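Ticket 78-53
Subject: Two-arm station stopped during open day demonstration
Site: Totia, Horatville
Opened by: Rochelle Haddad
Assigned to: Hidayah Tjoa, Pasaribu support
Status: Pending customer confirmation

Reported: The station halted during the afternoon demonstration for visitors from Dremport. The arms held position and the operator panel displayed code 59. The operator cleared the code and restarted the program. The fault returned 3 times before the demonstration was suspended. No visitors were inside the marked area.

Support response: Please confirm the position of the objects on the table and state whether either gripper was holding an item. Please do not move the arms until the log has been exported.
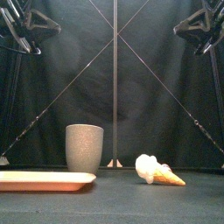
Station table with tray, cup and toy ice cream cone. Both grippers clear of the objects.

Review of the exported log shows that the right arm exceeded its wait time at the start of each cycle. The demonstration program had been loaded with the wait setting from an earlier exercise – the left arm was therefore still completing its move when the limit was reached. No hardware fault was recorded.

Action taken: Wait setting corrected remotely and program reloaded. The customer is requested to run the full sequence at reduced speed before the next group is admitted, and to report the result under this ticket number.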